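Clerska method

The Clerska method is a way of planning household meals, promoted by the writer Ruan Pillay. It asks cooks to plan 30 meals at a time from a list of 50 ingredients. Supporters say it cuts food waste, though the evidence is thin.

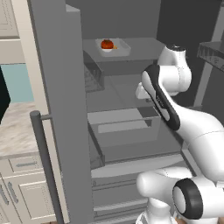
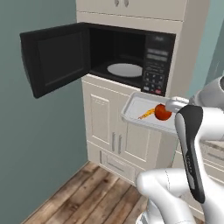
Pillay's often-quoted saving of a third comes from a survey of 4 households in Quiroga – all of them subscribers to his newsletter. No later study has repeated it. Critics also doubt that the method differs much from an ordinary shopping list.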